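22/06/2020

I have spent most of my free evenings lately being a robot. Or being inside one, nearly! You put on a headset and a pair of tracked gloves, you see a tabletop through the robot's eyes, and when you close your hand, a black hand on the end of a grey arm closes too. It's all in simulation, so nothing I drop can break, and I can't tell you how freeing that is after years of being told to mind the real hardware.

The project is called Gralluvance, and it's run by Friederike Lammers, who let me in after I pestered her by email in December. The idea is simple enough to explain to my mum. You do a small kitchen job by remote control, over and over, and everything gets recorded: where the wrists went, how the fingers bent, what the robot could see. Later a learning program is fed the recordings and tries to do the job by itself.

## My first kitchen job

The task I was given goes like this: take hold of the food, get it over to the grey dish, put it down, let go, bring the hand back. Five moves. I thought I'd be done by teatime.

Well, no. My first evening I managed 4 recordings that were good enough to keep. The trouble is depth. Looking down at a slant, you think your fingers are beside the thing you want and they're still hovering well above it, so you close them on nothing and feel a bit silly. Then you learn to watch where your fingertips overlap the object, and to come in from the side with the hand already half curled, and suddenly it clicks (I cheered out loud, with the headset on, in a shared office).

The right hand does all the work in this one. The left just has to be parked somewhere sensible with the fingers open, and it's harder than it sounds to keep a hand still in the air when you're concentrating on the other. Maricel Macapagal, who has recorded far more of these than I have, rests her left elbow on a cushion. I've now stolen both the idea and the cushion.

I love the grip itself. There are so many ways to hold something long and round, and every one of them feels different when you're steering. I started with a careful pinch, all fingertips, and it slipped constantly. Wrapping the whole hand round works much better for me, even if it means you can't see your own thumb half the time.

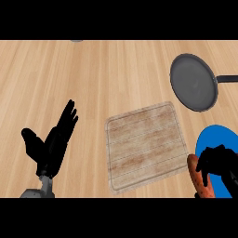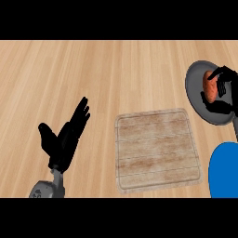 ## Slow hands, good data

The best advice I've had came from Ida Ackermann, who looks through the recordings before they go off for training. She said my early ones were full of dithering. I'd reach, stop, think, wobble, reach again, and the program would learn the wobble as faithfully as the reach. "Decide first, then move," she told me, and I've had it on a sticky note ever since.

So now I take a breath before I press record. I look at where the food is, where it's going, and how I want my wrist to be turned at the end, and only then do I start. My recordings have got shorter and much calmer. I've had 80 accepted so far, and the target for the whole group is 1,000 for this task alone. It sounded mad to me at first, but between us we're getting there.

Mistakes are interesting too. If I fumble and then recover neatly, Ida often keeps it, as the robot needs to see what a recovery looks like. If I fumble and then flap about, it goes in the bin. Fair enough!

## Things I'd still like to sort out

- The gloves run warm. Thin cotton liners help, but the little finger loses tracking if they bunch up.
- I let go too quickly. I need to lower the hand, pause, and open it slowly.
- I always begin from the same side. Friederike wants more variety in the approach, so next session I'm going to make myself start from a different spot every time.
- My shoulders! Twenty minutes and a break is the most I can do well.

We're hoping to see a first trained version have a go in a couple of weeks, and I'm ridiculously excited about it. Somewhere in there will be my way of reaching for things, cushion and all. I'll write it up when it happens, whatever it does with the food.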